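숙박업 운영 실무 4강 강의 노트
단기 임대 숙소의 예약 약관과 취소 정책 읽기

지난 시간에 나눠 준 약관 세 부를 지참할 것. Pamier, Tuditz, Ruggiero의 약관이며 셋 다 휴가용 독채를 중개하는 업체다. 오늘은 취소와 환불 조항만 본다. 청소비와 보증금은 다음 시간.

1. "무료 취소"라는 말

세 업체 모두 첫 화면에 무료 취소를 크게 적어 놓았다. 필자는 이 표현을 별로 믿지 않는다. Pamier 약관을 끝까지 읽으면 무료 취소는 입실 28일 전까지만 적용되고, 그마저도 예약 수수료는 돌려주지 않는다. 수수료가 빠지는데 왜 무료인지 약관 어디에도 설명이 없다. Tuditz는 기간을 더 짧게 잡은 대신 "성수기 예외"를 두었다. 성수기가 언제인지는 별도 공지를 따른다고만 되어 있다. 8월이 들어가리라는 것쯤은 짐작이 가지만, 짐작으로 계약을 할 수는 없다.

확인할 것: 기산점이 입실일인지 입실 시각인지. 오후 4시 입실인 숙소에서 28일 전 오전에 취소한 사람과 저녁에 취소한 사람이 같은 대우를 받는가? Pamier 고객센터 답변과 약관 문구가 서로 다르다. 분쟁이 나면 어느 쪽을 들이밀지는 뻔하다.

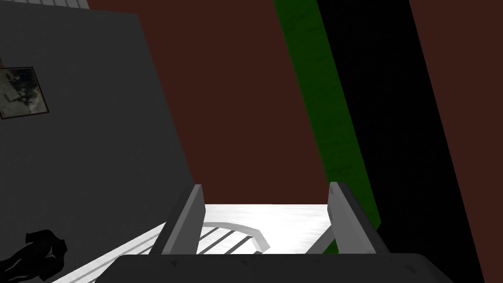
그림 1. 두 손가락을 벌린 회색 그리퍼와 밝은 흰 바닥(시뮬레이션 화면)

2. 사례: Drendesholm의 독채

Drendesholm은 해안가 독채 단지다. 1박 요금은 105유로, 최소 숙박은 3박. 손님이 3박을 예약했다가 입실 전주에 취소했고, 운영자는 전액을 위약금으로 처리했다. 그런데 이틀 뒤 같은 날짜에 다른 손님이 들어왔다. 운영자는 같은 방을 두 번 판 셈이다.

계산해 보자. 105 × 3 = 315유로. 첫 손님에게 315유로를 받고 두 번째 손님에게도 315유로를 받았으니 합계 630유로. 여기서 중개 수수료가 빠지지만 실제 손해가 얼마였는지 운영자는 끝내 밝히지 않았다. 약관에는 "재판매 시 일부 환불할 수 있다"고 적혀 있었다. "할 수 있다"는 문구를 의무로 읽은 쪽은 손님뿐이었다.

수업 중에 자주 나오는 반론은 손님이 약관에 동의했다는 것이다. 동의 단추를 눌렀다는 사실은 맞다. 그러나 취소 조항이 열네 번째 항목에 있고, 예약 화면에서는 두 번을 더 눌러야 펼쳐진다면 그 동의를 얼마나 무겁게 볼지 따져 봐야 한다.

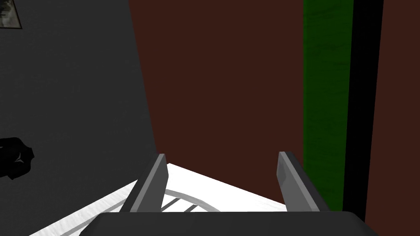 3. 위약금 표를 만들 때

단계별 위약금 표는 대개 깔끔해 보인다. 문제는 숫자의 근거다. Ruggiero의 표는 전액 환불, 절반 환불, 환불 없음의 3단계인데, 절반으로 정한 이유를 물으면 업계 관행이라는 답이 돌아온다. 업계 관행이라는 말은 자료를 내놓기 싫을 때 흔히 쓰인다. 자기 숙소의 재예약률을 한 시즌이라도 기록해 두었다면 관행을 빌려 올 필요가 없다.

표를 작성할 때 지킬 것
- 기간 경계에 "이상", "이내"를 분명히 쓴다. "28일 전"만 쓰면 당일이 어느 쪽인지 알 수 없다.
- 날짜 변경을 취소로 볼지 따로 적는다. Tuditz 약관에는 이 항목이 통째로 없다.
- 재판매가 되었을 때의 환불은 비율로 적는다. "협의한다"는 쓰지 않는다.
- 운영자 쪽에서 취소하는 경우도 같은 표에 넣는다. 세 업체 중 이것을 넣은 곳은 하나뿐이고, 넣은 곳도 보상은 쿠폰이다.

4. 여행자 보험을 권하는 문구

약관 끝에는 보험 가입 권유가 붙는 경우가 많다. 단순 변심은 보장하지 않는 상품이 대부분인데 권유 문구만 보면 무엇이든 돌려받을 것처럼 읽힌다. 숙소 안내문에 이런 문장을 그대로 옮기지 말 것. 손님이 보험사에서 거절당하면 항의 전화는 숙소로 온다.

과제
Ruggiero의 취소 조항을 A4 2장 이내로 다시 쓴다. 원문보다 길어져도 괜찮다. 사례의 Drendesholm 손님이 새 조항 아래에서 얼마를 돌려받는지 계산을 붙여서 다음 수업 시작 전에 제출한다. "상황에 따라"라는 표현이 들어간 과제는 돌려보낸다.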